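5.2 Loss of demonstrations to cable snags

The largest single source of rejected demonstrations in the Okden set was contact between the gripper and loose cables. We had not planned for this. The protocol treated cables as objects to be sorted or moved aside, and the annotation scheme had no label for a cable that caught on the tool. During the first review, Ingrid Boateng found that several episodes marked "slow" or "operator hesitation" were in fact snags, where a cord had slipped behind a jaw pad or into the opening of a finger and the operator had stopped to work it free. We went back through all 400 episodes recorded with the hand-held tools and relabeled them. Of these, 29 contained at least one snag. Most took place in homes, where the operators worked around whatever was already there.

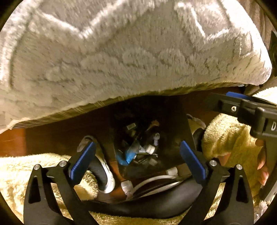
Figure 3. Hand-held grippers in use near a bin of cables and small parts under a towel.

Snags fell into two groups. In the first, a cord entered the finger itself. The fingers are tapered plates with a long triangular cutout, which saves weight but leaves an opening that a thin plug or a loop of wire can pass through. In the second, the cord ran behind the pads and tightened as the jaws closed. The layout in Figure 3 allows for both: a white cable is looped just behind the left pad, and a thick black hose curves below the bin from one jaw to the other. Overhanging cloth made matters worse in the review, as it hid the cords at the back of a bin from the wrist-level view. Operators could look around the cloth, but a policy trained on the tool camera alone could not.

The effect carried over to the robot. The policy trained on the unfiltered data, Pivia, pulled upward when a cord resisted, copying the motion operators used to shake a cable loose. On the Veltside arm this tripped the force limit in three trials. In one of them the arm dragged a bin off the table before it stopped. No one was inside the marked area and nothing was damaged, but we halted testing until the next Thursday and lowered the limit.

We then removed the snag episodes and retrained. The upward pull became rare but did not go away. We suspect that short, mild snags remain in the data, below what a reviewer can pick out at normal playback speed. Closing the cutouts with a thin cover was tried on one tool and made the fingers harder to clean. The Lozano tools, which have solid fingers, were not part of this comparison.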